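Pukard Recalls Gluten-Free Pancake Mix

21 Apr 2021

Pukard is recalling more than 1000 boxes of its gluten-free buckwheat pancake mix after a routine test found traces of wheat flour. The boxes were sold at Molefe stores and through the company's website.

The recall covers lot 709 only. The number is stamped on the bottom flap, next to the best-by date in July. Other lots and the company's waffle mix are not affected.

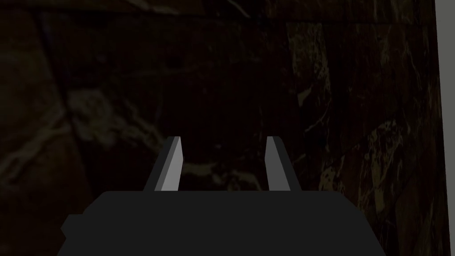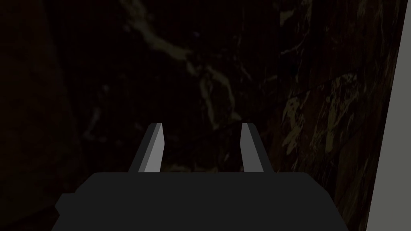
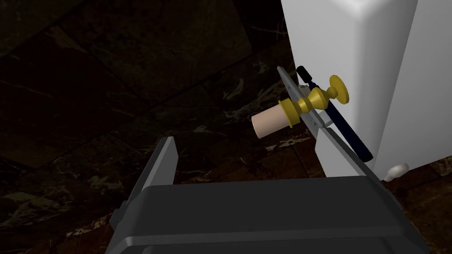
Maysoun Jaber wrote in a comment that she had already made half a box for her son and wanted to know if opened packages would be refunded too. They will — Pukard is asking for a photo of the lot number, and no receipt is needed.

Refunds are open for 60 days. Stores have pulled the mix from shelves, and a new batch is being tested now.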